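Sedis Lenby work table, white, long version

Reviewed 26 June 2026

The Lenby is sold by Sedis as a general work table for sewing rooms, laundries and small studios. It comes in two lengths. I bought the longer one in March to replace a pair of folding tables that never sat level with each other, and it has been used most days since for folding, pressing prep and measuring garments.

Assembly took 43 minutes with the supplied hex key. There are 12 bolts, all the same length, so they can't be mixed up. The instructions show the leg brackets reversed in step two. Follow the stamped arrows on the brackets and ignore the drawing. The adjustable feet have 15 mm of travel, enough to level the table on my floor, which falls toward the drain.

The top is the reason to buy it. The white is neutral, with no cream or blue cast that I can detect under the ceiling lights. Pale fabrics still separate from it clearly. Mint, lemon and light grey are all easy to square up by eye. White cotton is harder, and I put a dark cutting mat under it.

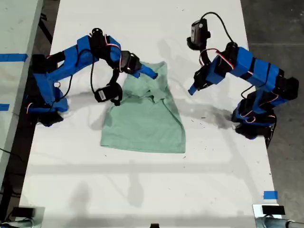 Mint-green T-shirt on the white top, hem fairly straight, collar still crumpled.

Surface friction is moderate. A jersey T-shirt stays where it is put while the sleeves are brought in, but slides without bunching if you pull from the hem. Satin lining slips. The Cluklow table I used previously had a textured finish that held fabric better and also held lint, and it needed wiping twice as often.

Stiffness is good across the middle and fair at the ends. Leaning on a short end with full body weight produces a small deflection that recovers at once. Clamps grip well on the long sides. On the short sides a steel rail sits close under the top and limits the jaw depth, so check your clamps first.

Stain resistance is average. Tailor's chalk and pencil wipe off with a damp cloth. Blue marker left overnight did not come out completely, even with methylated spirits. I would not iron directly on it. Sedis gives no heat rating in the manual, and a reply to my email only referred me back to the manual.

Cable routing is poor for a table at this price. There is one plastic clip per leg and no tray. I added a Chauhan under-desk tray, which fitted without drilling.

Rating: four out of five. One point off for the rail clearance and the clips.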